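Handles first, then everything else

Mared Cadwaladr on doing up old units, and why she starts with the bit you grab
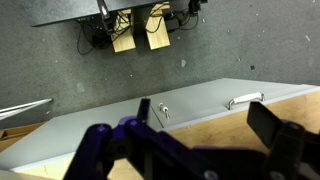

Mared Cadwaladr has been fitting out flats and small offices from a unit behind the Jodura building since November, and she talks fast. Tea going cold, phone buzzing. "People choose the colour, then the worktop, then at the very end someone says oh, handles." She does it the other way round. Gets the samples screwed on to a painted panel and makes clients have a go. The pale grey one has a white bar handle on two metal posts and, a bit further along, a small white knob on a short stem, with plywood left showing at the front under a thin white edge strip. "I like seeing the ply. Paint all of it and it could be anything."

So, bar or knob? Depends on whose hands. Her last big job was a run of 56 drawers for Adport, and the office manager there, Aiguo Tang, wanted knobs throughout. "Lovely man, very sure of himself. Then he tried opening a full drawer with a mug in the other hand." They went with bars on the bottom rows, knobs on top. Everyone happy, more or less.

Grey was an arguement too. "Cool grey goes blue under cheap lights. Take the board home. Leave it by the window for a night."

And the cost? The Adport handles came to £434, which she thinks is fair. "You touch them every day. Nobody strokes a hinge."

Next up is a hallway for Lanying Du, with two tall cupboards and a bench. Paint not chosen yet. Handles orderd last week.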